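**Ticket 181 - Demo station 3, sim view: right arm won't let go of the idea that it has finished**

Opened by: Gobnait Nic Aodha
Site: Norkden, open day setup
Priority: High (was Low until somebody printed the schedule)
Status: Closed, with grumbling

**Reported**

Station 3 runs the Skinurar two-arm demo in simulation on the big screen. Visitor presses Start, right arm goes to the white box, touches it, backs off, both arms go home, polite applause. In this morning's run-through the arm reached the box and stayed there. No error. The status panel said "Task complete" in green, which I thought was a bit forward of it.

Restarted the scene. Same thing. Restarted the machine. Same thing, but with a longer wait first.

**Log**

09:40 - Checked the cables, because the form makes me. It's a simulation. The cables are fine.

09:55 - Rolled the scene back to the copy we used for the Russo visit. The arm retreats properly there. So the robot model is OK and it's something in the new scene.

10:20 - Compared the two scene files. The new one has the sandy walls that Marketing asked for, plus a box position that differs in the third decimal place. Nobody will own up to the third decimal place.

10:35 - Put the box back to the old coordinates. Arm still parks against it. Put the box back where it was.

10:50 - Paused it at the sticking point and left it up while I went through the contact settings. Contact force on the right gripper sits just over the release threshold and never drops, so the retreat step waits forever for permission.

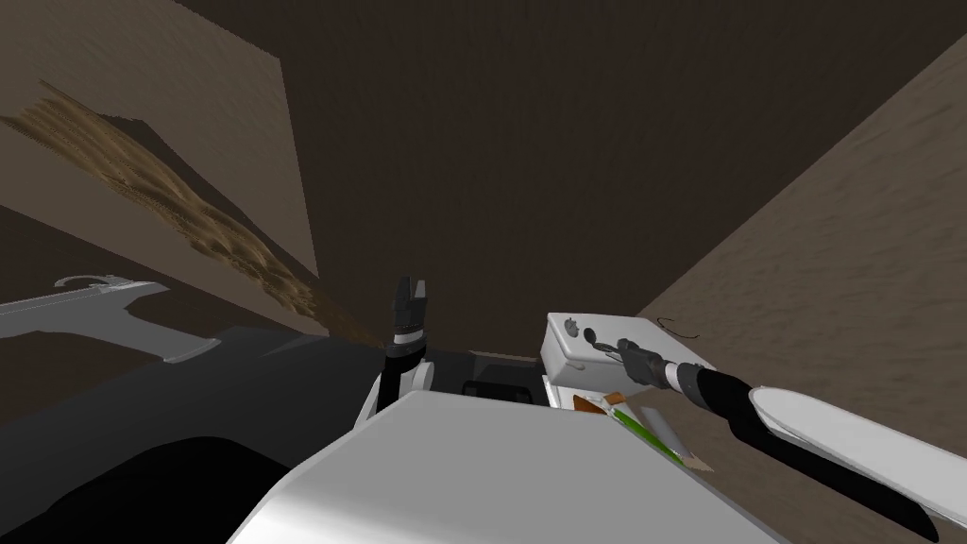

11:10 - Raised the contact timeout from 14 ms to 2000 ms to see what would happen. What happened is that it took longer to do nothing. Reverted.

11:25 - Called Sewwandi Patwary, who wrote the retreat step. She asked if the box was set to "fixed" in the new scene. It was. In the Russo scene it can slide a little, so the force bleeds off and the arm moves on. Against a fixed box it just leans.

**Fix**

Set the box back to movable, friction copied from the Russo scene. Ran the full cycle, start to home, with up to 14 restarts between runs. No sticking.

Sewwandi will also make the retreat step start on a timer if the force doesn't drop. That goes in with the June release - please don't patch it by hand before then, Tirerau still has a hand-patched copy and we hear about it.

**Notes for whoever is on station 3**

- Load `station3_openday_b`. The one without the b is the broken one. I'd delete it but the tour script points at it.
- If the arm parks anyway, press Reset once. Pressing it again cancels the reset.
- "Task complete" still lights up on contact. Separate ticket, please, and not today.

Closed Sun 29 April, G. Nic Aodha. Time claimed: one morning, weekend rate.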